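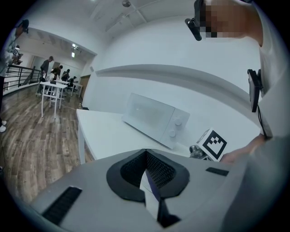
Hi all, replying to Veronica about the reading nook at the Bitham hall, and sorry it's taken me all of June to get to it. I've been going back and forth on paint for weeks and I've got OPINIONS now. My feeling is that we should stop being scared of plain white. Everyone on this list keeps telling me it'll look like a dentist's, but have a look at a white table shoved up against a white wall and tell me it isn't restful! The table sort of goes away and you get the room back. I'd happily do the whole nook like that and let the books and cushions bring the colour.

Veronica Tudose wrote:

> Quick one for anybody who has painted a small dark room lately. The nook is 26 square metres if you count the bit behind the door, one window, faces south, gets no sun at all in winter. Kiyoshi wants sage green. I was thinking a warm cream. We have $155 left for paint after the carpet and I'd like it to last longer than the last lot, which came off on people's jumpers.
>
> Also does anyone still have the long roller pole?

OK, so, a few things.

Cream in a south-facing room down here goes a bit custardy, in my experience. Mum's hallway in Le Roux Street was cream for 18 years and it looked like the inside of a lunchbox by about two every arvo. Kiyoshi, I do love sage (my laundry is sage!) but it drinks the light, and with one window I reckon you'd have the lamps on at lunch.

The jumper problem sounds like cheap ceiling paint on the walls to me. Get a washable low sheen, and give the old stuff a proper scrub with sugar soap first. If it's still chalky after that it'll want a sealer, so leave a bit in the kitty. When we did the kindy toilets we skipped that step and I was picking flakes out of the basins until Christmas.

On the budget – a four-litre tin of the trade white was $53 when I last looked, so you'd get two and still have change for a decent brush and some tape. Please don't buy the bargain brushes, they moult.

Furniture: the Mesinero cafe is getting rid of some stools and I've put my hand up for four. They're orange. I think they'd look terrific but I'm prepared to be outvoted.

And yes, I've got the pole. It's in my shed behind the kayak, along with somebody's Plonar heater, which has been there since the fete, so if it's yours please come and get it. I'm home most mornings before ten, just mind the dog.

Cheers,
Jen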